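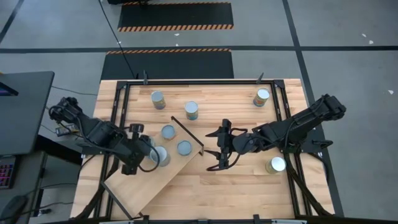 Hitdale Pantry Labels
README and data card

Hitdale Pantry Labels is a small text dataset of what is printed on canned food: product name, net weight, drained weight where given, ingredient list, storage advice and date code. It was put together for people who work on food bank inventory, recipe planning or label reading. There are 349 records in the current release, one for each distinct label.

The records were typed by hand. We tried text recognition on the first batch and spent longer fixing it than typing would have taken, mostly on the ingredient lists, where the print is small and runs over a curve.

What is in the download

labels.csv – the main table, one row per label
ingredients.csv – one row per ingredient per label, in printed order
terms.txt – our list of spelling variants and what they map to
changes.txt – what changed between releases

All files are UTF-8. Fields are separated by commas and quoted when they need to be. Line breaks inside a field are replaced by a single space.

Columns in labels.csv

label_id: a short code that never gets reused, even if a record is dropped.
category: fruit, vegetable, bean, fish, meat, soup, milk or other.
name_printed: the product name as it appears, including odd capitals.
name_plain: the same name in lower case with marketing words taken out. "Choice Sliced Peaches" becomes "sliced peaches".
packed_in: water, juice, light syrup, heavy syrup, brine, oil, sauce or none.
net_g: net weight in grams. When the label gives ounces only, we convert and set converted to yes.
drained_g: drained weight in grams, blank if not printed.
date_type: best by, use by, packed on, code only or none.
storage_text: the storage sentence, copied in full.
source: K or A, see below.

Columns in ingredients.csv

label_id: matches the main table.
position: 1 for the first ingredient, and so on.
text: the ingredient as printed.
parent: filled in when the ingredient sits inside brackets after another one, such as the parts of a spice mix.

Where the labels came from

Source K is the Karppinen shelf, a household pantry that was being cleared out and had cans going back a good many years. Source A is the Adau Street food pantry, which let us copy labels during its November sort. The two sources differ a lot. K leans toward fish and fruit. A is heavy on beans, soup and vegetables, and more than 60 of its records are store brands with very short ingredient lists.
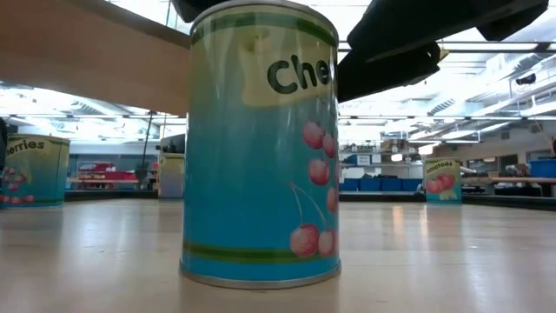 Fruit category: cherries.

Fruit was the hardest category to keep consistent. Cherries alone are sold as sweet, sour, tart, red tart, dark sweet, pitted, unpitted and as pie filling, and the line between "cherries in heavy syrup" and "cherry topping" depends on who printed the label. We put a can under fruit if fruit is the first ingredient. If sugar, syrup or water comes first and a thickener is listed anywhere, it goes under other. Pie filling nearly always ends up there.

Packed_in gave similar trouble. "Light syrup" and "extra light syrup" are both coded as light syrup. "Pear juice from concentrate" is juice. If a label says "lightly sweetened water" we use light syrup.

How records were checked

Every record was typed once and read back once by a different person. Where the two disagreed, Masanobu Kawaguchi looked at the label again and decided. His notes are not in the release, but the cases that led to a rule are listed in changes.txt under "rulings".

Weights got an extra pass. A script flags any record where drained weight is greater than net weight, or less than a third of it. Most flags were typing errors. A few were real, and those rows carry a note in terms.txt.

Known problems

- Date codes are not decoded. Packers use their own systems and we did not want to guess.
- Some K labels were torn or stained. Missing words are shown as [?]. Please don't fill these in from a newer label, since recipes change.
- Nutrition panels are not included. The older labels often don't have one, and the newer ones round in different ways.
- Only English text was copied. On bilingual labels the other language was left out.
- 10 records have no ingredient list at all. They are kept because the name and weight are still useful.

What it should not be used for

Do not use this data to decide whether a food is safe for someone with an allergy. The labels are a record of what was printed at one time, and products change without the name changing. It also says nothing about how common a product is, what it costs or where it is sold.

Versions

Release 2 is the current one. It adds the Adau records, splits ingredients into their own file and renames syrup to packed_in. Release 1 had Karppinen records only and should not be mixed with this one, as some label_id codes had a different format.

The Zutden recipe planner reads release 2 directly. If you use an older copy of Zutden it will look for the syrup column and stop with an error – rename the column or update.

Corrections

Send the label_id, the column and what the label says. A typed copy of the line is enough. Corrections go into the next release and are listed in changes.txt with the old value next to the new one.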